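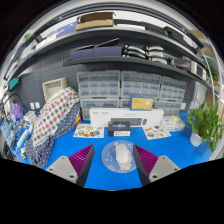 Sending household parcels to displaced families in Prurnida: what do I need to know?

Asked in March, 2 answers

Our town has a group that wants to put together parcels for families who left the hill villages in Prurnida and are now staying in and near Itgate. We have space, we have tape, and we have a ridiculous amount of goodwill! What we don't have is any idea how the paperwork works. I've read that everything goes through the Bravo crossing and that Kusico handles the last stretch, but their page only talks about food. Do they take household things too, like bedding and kitchen linens? Can we address a parcel to a particular family? One of our members has cousins there and would love to send theirs directly. We're hoping to have 200 parcels ready before the schools let out.

Answer 1 (accepted)

So happy to see another town getting into this! We did our second run last fall and I'd do it again tomorrow.

Yes, Kusico takes household items, but they go on a separate list from food and you have to ask for it. Write to the Itgate office and say "non-food household" in the subject line. They'll send you a sheet with one row per parcel. Fill it in as you pack. We tried doing ours at the end and spent a whole evening reopening boxes.

You can't address a parcel to a family on the shared trucks. Everything goes into one store in Itgate and is handed out from the registration list there. If the cousins are registered they'll get a parcel, just maybe not the one your member packed. She could put in for a family message instead — the same office passes those along, and they are wonderful about it. Ours came back with a reply in five weeks.

At Bravo the trucks are opened and the sheets are checked against the boxes. Mixed boxes are what slow things down. Our first run was 400 boxes and the ones with a bit of everything in them sat for days, while the plain bedding ones went straight on.
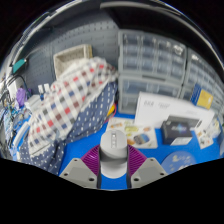

Linens are the easiest place to start, and people love giving them. Wash, dry and fold everything flat, and write the kind of item and the number on the sheet. Don't worry about matching sets or plain colors. A folded checkered cloth like the one on the left there, red and navy and gray with the white trim along the edge, goes down as "tablecloth or cover, 1" and that's plenty. Pillows are a no, by the way. They take up so much room! Curtains are fine if you take the hooks out.

Last thing, use new cartons if you can get them. We found a packaging place that sold us 200 flat ones at cost when we said what they were for, so do ask.

Answer 2

Agree with most of that. Check the weight limit before you tape anything, it changed over the winter and the old sheet is still floating around online. Also the store in Itgate was full for a while. I heard 700 boxes waiting but that was secondhand. Call first and get a delivery week.

Comment from the asker

Thank you both, this is so helpful!! I've written to the office and we're sorting bedding first. Does anyone know if towels count as linens or hygiene?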